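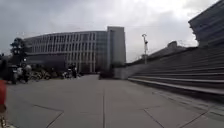
Section 4 of this guide treats the care of large paving slabs in open public places, and it is written for the ground crew at Dandelside and for new helpers. Before you bring out any tool, walk over the area one time and look at the joints. In a plaza of large grey slabs with thin dark joints, one long straight seam makes a good starting line, and the joints which go off at an angle to the left and right can be left for the second pass. People may cross the paving at any hour, so put out the signs first.

4.1 Sweeping the slabs

1. Place one warning sign at each end of the strip you will clean.
2. Begin at the long seam and push the broom away from it.
3. Keep the strips narrow. A strip of 2 metres is enough for one person.
4. Collect the dirt at the end of every strip. Do not push it into the joints.

Note: Under a grey sky the small stains are difficult to see. Girish Nishad, who prepared the first edition, recommends to look at them from a low position.

4.2 Cleaning the joints

1. Loosen old dirt with the Pamik hand brush. Work along the joint, never across.
2. Mix 500 millilitres of Moltari cleaner in a full bucket of water.
3. Pour slowly and wait until the colour of the water changes.
4. Rinse with clean water and sweep again.

Caution: Do not use a metal scraper. It can break the edge of the slab, and a broken edge must be reported to Obadia Urio before the end of the shift. 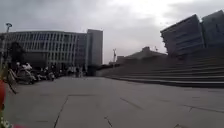 Can I wash the joints when rain is expected?
Wait for a dry morning, please. Rain will make the cleaner too weak and carry it to the drains.

4.3 After the work

1. Remove the signs only when the paving is dry.
2. Wash the brush and hang it with the hair down.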